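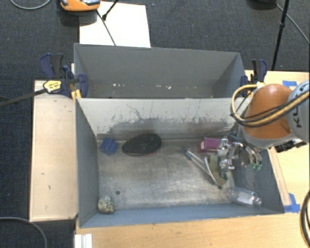
Arbeitsplatz mit Greifarm und zweigeteilter grauer Kiste, am Podest mit blauen Klemmzwingen befestigt.

Über uns

Stumico ist eine kleine Schule für Robotik-Praxis. Bei uns lernen Menschen, wie man einen Greifplatz so aufbaut, betreibt und dokumentiert, dass andere damit weiterarbeiten können. Das klingt trocken, und wir geben gern zu: Wir lieben es! Wer einmal erlebt hat, wie ein Versuch nach zwei Monaten am selben Platz mit denselben Einstellungen wieder sauber anläuft, versteht wahrscheinlich, warum wir uns für Prüflisten, Klebeband und ordentlich geführte Protokolle so begeistern können.

Wie es angefangen hat

Regula Danzer und Waltraud Lüthi haben die Schule gegründet, nachdem sie jahrelang Anlagen in Betrieb genommen hatten, deren Regeln nur in den Köpfen einzelner Leute existierten. Ihre erste gemeinsame Hausordnung für Roboterplätze passte auf 2 Seiten. Daraus ist mit der Zeit unser Regelwerk geworden, das intern Jirnusmont heisst (nach dem Ordner, in dem es damals lag, die Herkunft des Ordnernamens ist leider verloren). Es umfasst inzwischen acht Kapitel, und jedes davon ist schon mindestens einmal komplett umgeschrieben worden, meistens nach einer hitzigen Diskussion in der Kaffeeküche.

Was bei uns gilt

Am Anfang steht die Befestigung. Eine Kiste, aus der gegriffen wird, darf sich nicht verschieben, auch dann nicht, wenn der Greifer einmal an die Wand stösst. Wir arbeiten viel mit Zwingen, die sich schnell lösen und wieder setzen lassen. Vor jedem Lauf wird von Hand geprüft, ob sie fest sitzen. Ein Blick reicht uns dafür nicht.

Im Arbeitsbereich liegt nur, was zum Versuch gehört. Dafür darf die Auswahl der Gegenstände ruhig bunt sein: eine durchsichtige Plastikflasche, ein Stift, ein kleiner blauer Block, etwas Zerknülltes, etwas Flaches, das sich schlecht fassen lässt. Gerade die unbequemen Dinge sind lehrreich. Jeder Gegenstand steht mit Bezeichnung in der Objektliste, und wer etwas austauscht, trägt das sofort ein, noch vor dem nächsten Lauf.

Kabel am Arm brauchen Spiel, dürfen aber nirgends einhaken. Unsere Lernenden fahren den Arm deshalb zuerst langsam durch alle Endlagen und schauen dabei ausschliesslich auf das Kabelbündel. Eine Person bedient, eine zweite steht am Not-Halt. Gespräche über das Mittagessen haben in diesen Minuten Pause.

Gebrauchsspuren sind erlaubt! Kratzer und Flecken an einer Kiste gehören zum Alltag und werden bei uns nicht überstrichen. Wenn sich allerdings eine Oberfläche so verändert, dass eine Bilderkennung anders darauf reagieren könnte, kommt ein Vermerk ins Protokoll, am besten mit einem Foto vom selben Standort wie beim letzten Mal.

Und dann das Lieblingsthema von Edeltraud Mühlbauer, die bei uns die Sicherheitskurse leitet: das Betreten der Zelle. Hineingegriffen wird nur bei stillgesetztem Arm. Das gilt für Gäste und für die Gründerinnen, und es gilt auch für den heruntergefallenen Stift, den man «nur schnell» aufheben möchte. Edeltraud merkt es immer.

Normen lesen, ohne einzuschlafen

Natürlich ersetzt unser Hausregelwerk keine Norm und keine Risikobeurteilung. Im Grundkurs lesen wir deshalb die einschlägigen Texte gemeinsam, Absatz für Absatz, und übersetzen sie an den Platz nebenan: Was heisst das für diesen Greifer, für dieses Podest, für diese Reichweite? Aurelia Holzer hat dafür ein Arbeitsheft geschrieben, das jede Gruppe mit eigenen Randnotizen zurückgibt. Die besten Notizen wandern in die nächste Fassung, und es ist jedes Mal eine Freude, sie durchzusehen.

Mit wem wir arbeiten

Kirsty Furnival betreut unsere Partnerprojekte. Mit Steststead entwickeln wir Vorlagen für Versuchsprotokolle, die auch Leute ohne Programmiererfahrung ausfüllen können. Mit der Werkstatt Hjaltadóttir tauschen wir Lernende aus, jeweils für zwei Wochen. Sie bringen fremde Gewohnheiten mit und stellen Fragen, auf die wir selbst nicht gekommen wären. So ist zum Beispiel unsere Regel entstanden, Markierungen aus Klebeband immer auch in der Platzskizze einzutragen.

Besuch und Kurse

Der nächste Grundkurs beginnt im Dezember. Vorkenntnisse braucht es keine, geschlossene Schuhe schon. Wer vorher hereinschauen möchte, meldet sich kurz im Sekretariat und kommt nachmittags ab 14 Uhr vorbei, dann sind die Plätze meistens in Betrieb und jemand aus dem Team hat Zeit für Fragen. Das Regelwerk geben wir auf Anfrage gern weiter. Über Korrekturen freuen wir uns sehr, auch über pingelige.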